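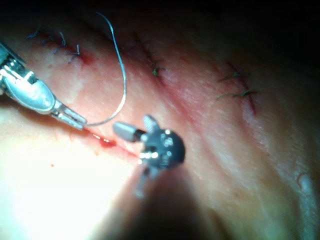
Silk should have been given more time, one member of the visiting party remarked at the close of the day, as most hospitals in the region still order it. The remark has been passed to Vukness, the host of the December visit to its suture thread works at Tiretthorpe.

Morning: Spinning and Braiding
The party of 17 was received at the main gate and divided into two groups. The first followed the raw filament from the delivery bay to the braiding hall, where Eklund machines run day and night. Spools are changed every 60 minutes, and each change is entered in a paper log kept at the end of the row. Visitors were asked to wear ear protection.

The second group began in the coating room. Staff explained how wax content affects the way a knot holds, and why braided thread is dyed before it is coated. 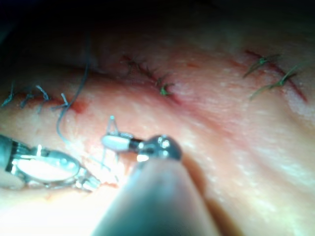
Afternoon: Packing and Storage
Finished thread is wound on Fliko cards, sealed in foil and held for 7 days before release. The warehouse was being restocked, and the party viewed it from the gallery only.

Requests for the spring visit should reach the education office by noon on Monday.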